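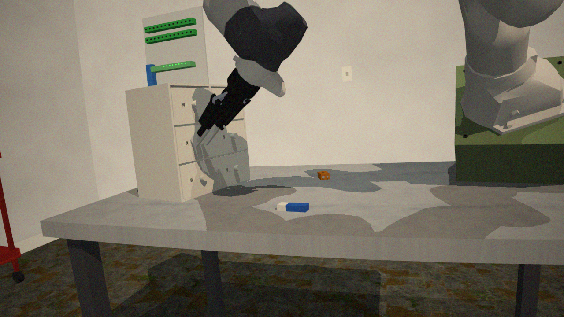

Most of the work for a track day is done in the garage the week before. A car that is fine on the road will find its weak points within 6 hard laps, and they are nearly always small ones: a loose clip, old brake fluid, a wheel nut that was never checked. Start by sorting out where the small parts live. A little drawer cabinet at one end of a long table, like this one, will hold valve caps, fuses, spare clips and bleed nipple covers. Keep the big tools somewhere else.

Brakes

Change the fluid before the first outing of the season and again in September if you are still driving. We use Merno in both our cars. Buy small bottles, as an opened one should not be kept for next time. Bleed each corner until the fluid runs clear, then press the pedal hard and hold it while someone looks for leaks. Measure the pads at both ends. If they are more than half worn, fit new ones and take the old set along as spares.

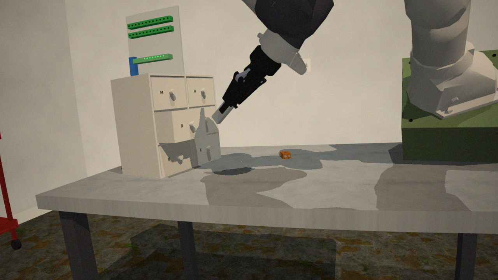 Drawer cabinet on a long grey table, top-left drawer marked M.

Label the drawers by size or by job, but stick to one system. Single letters are fine so long as you write the key on a card and tape it up nearby.

Wheels and tyres

Set pressures cold, first thing, and write them down. Check them again when you come in and let air out if they have climbed too far. Use the same gauge all day, even if you don't trust it much. Torque the wheel nuts with the car on the ground and do them again after the first session. At Kuusk the paddock is gravel, so bring a flat board for the jack.

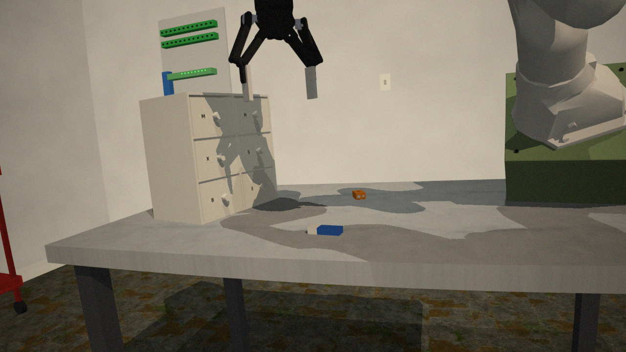 Look at the inner shoulder of each tyre as well as the outer. Turn the steering to full lock to see the front ones properly.

Oil

Fill to the top mark on the dipstick, no higher. On a car used hard we change the oil and filter every 2,000 miles. Wipe round the drain plug before you drive off, and look at it again when you stop.
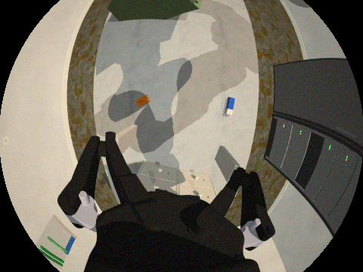

Pack the night before, heavy things first. You want the jack, 2 axle stands, a torque wrench, gauge, gloves, tape, cable ties and a litre of oil. Ties come in bags of 100 and you will get through more than you expect. Take out the floor mats and anything loose in the door pockets. Helmet goes on the back seat, strapped in.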